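What Happens to Old Computers in Tandwood?
Student project report, Applied Environmental Studies
By Lucrezia Amato
01/05/2022

Why I picked this

My family has a closet with three dead laptops in it. I asked my classmates and pretty much everybody has a closet like that, or a box under a bed, or a shelf in the garage. So when we had to choose a local waste topic I already had mine (sorry to the people who wanted me to do compost with them!).

My question was simple: when people in Tandwood stop using a computer, where does it go? I wanted to know what people do, what they think they're supposed to do, and what would get the closets emptied.

How I did it

I wrote a short survey and handed it out at the library, at the Ospina grocery store and at two soccer games. My partner for the survey part was Aminu Mohammed, who is much braver than me about walking up to strangers. We got 319 filled-in forms back, way more than I thought we would. Then I did longer interviews with a few people who said they'd be okay with that, and I read the town's waste pages from top to bottom, which took an entire evening and a lot of crackers.

The survey asked how many unused computers were in the home, how old the oldest one was, and why it was still there. The last question was open, so people could write whatever they wanted. One person wrote me a whole page about a printer.

What people have at home

Most homes had at least one computer that hadn't been turned on in a year. Laptops were the most common, but desktop towers were the ones people complained about, mainly for being heavy and in the way. Suleiman Nwosu, who I interviewed in his kitchen, told me he has moved house twice with the same broken tower and never once plugged it in.

I hadn't thought much about how different a tower is from a laptop when it comes to recycling. A laptop is mostly glued and squeezed together. In a tower the memory sits in slots, the drives have their own cage, and once the side panel is off you can get at most things.

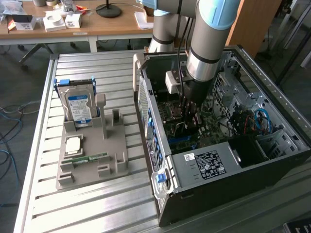 That matters for the reasons people gave. The number one answer for why a computer was still at home was "my files are on it." People were scared of throwing away their photos, or of a stranger finding their tax stuff. A lot of them didn't know the files are on a drive that can come out, and that you can keep the drive and let the rest go. When I said this to people at the library some of them looked so relieved!

The second most common answer was "I don't know where to take it," and the third was some version of "I'll fix it someday." I put my dad in that group.

The drop-off problem

Tandwood does take old electronics, but only at the Grolden Road site, and the hours on the town website didn't match the hours on the gate. I went there on the bus to see how hard it would be without a car. It took me 37 minutes each way with a laptop in my backpack, and I would not want to do it with a tower.

Tanvir Liyanage runs the repair evenings at Flellano, the bike and electronics shop near the school. He said people bring him computers all the time just because his door is open after work. He wipes the ones that still run and passes them on, and the others he takes apart for pieces. Drives and memory go first, then processors if he has a board they'll fit. Power supplies he won't open, and he was pretty stern with me about that.

He also showed me how he labels things, with masking tape and a date, and I have started doing it with my own chargers. A lot of the work is just sorting.
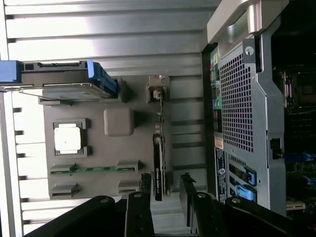
What I would change

My first idea is a collection day in July, after school lets out, in the school parking lot. My second is a one-page flyer that explains the files thing in plain words and has the correct hours for Grolden Road. My teacher, Ms. Janka Pešek, suggested printing 100 copies to start with and leaving them at the library desk, so that's the plan.

If I did the survey again I would ask about phones too. I left them out to keep it short, and then people kept writing them in the margins anyway.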